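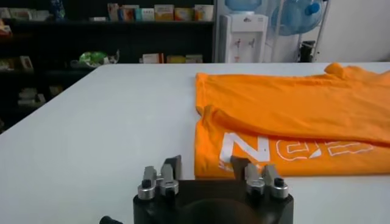
Orange tee, half folded, print side showing

From: So-yul Han
Date: September 25, 2023
To: Hilluvby folding and mending list
Subject: Re: shirts with big prints on them

Hello again everyone, and thank you for all the kind notes after my long one in June about fitted sheets (I am still working through them, with tea).

Someone on the list wrote:

> I have 12 event shirts to fold for my nephew's team and
> the printing drives me crazy. If I fold across the letters
> they come out of the drawer with a line through the middle.
> Do you fold the print in or out? And does anyone bother
> smoothing first, or do you just fold and hope?

Oh, I do bother! I lay the shirt out sideways on a big white table, so I can get at both ends without walking around, and I smooth from the middle outward with flat hands. If there's a lump up near the collar or a sleeve, I open that part again and start over. It only takes a moment, and a lump left inside will push its way up through everything you put on top of it.
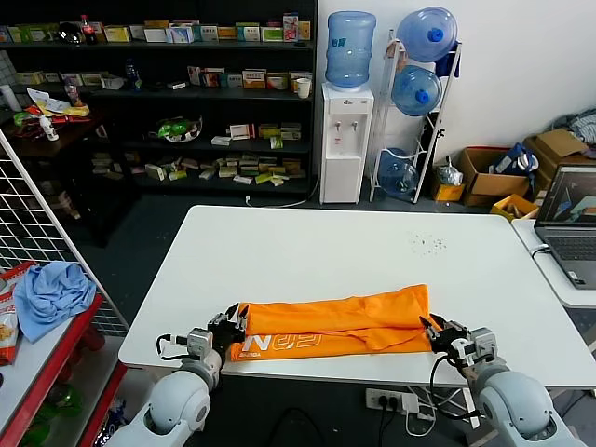
Then I take hold of both ends together and bring the layers into line before I make the next fold. Go slowly here, especially with bright orange, where every crease shows. With big block letters I try to put the fold between two of them, and if the word is too long for that I let the outlined letters take the crease and keep the solid ones flat. Solid printing seems to mind it more, at least on the shirts in my house.

As for in or out, I go out, so I can tell which shirt is which in the drawer. My sister folds hers in and we have agreed to stop discussing it.

Stack them no higher than you can lift with one hand, and don't press down on the pile, tempting as it is. Do let us know how the team shirts come out!

Warmly,
So-yul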